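Chapter 7
Sorting Household Plastics

By the end of this chapter you should be able to name the main parts of a drinks bottle, say how each is recycled, and explain why crushed bottles are treated differently from whole ones.

Most towns collect plastic bottles, but what happens next varies a good deal. In Orkelside, where Ilse Geerts carried out the survey used throughout this chapter, 117 households kept their empty bottles for two weeks. They handed in 2663 of them. Water bottles made up the largest group, followed by milk and fizzy drinks. 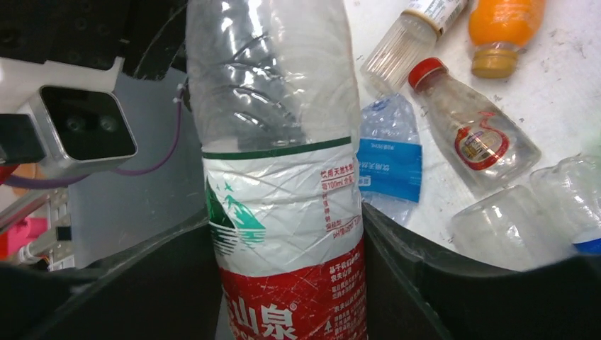 A drinks bottle is rarely one material. The clear body is usually PET, which is light and creases easily. The cap is a harder plastic, and the label may be paper or a thin printed film. At the sorting plant the body and cap can be separated in water: PET sinks and the cap floats. Labels are removed by washing or by blown air.

Shape matters too. A round bottle rolls on a sloping belt, while a flattened one tends to slide along with paper and card. For this reason some councils ask people to leave bottles as they are. Others prefer them squashed, as lorries can then carry more on each trip. Section 7.2 compares the rules in Orkelside with those in Tirkard.

Before you read on, look at the bottles in your own kitchen. Note which parts come apart by hand, and keep your notes for Activity 7A.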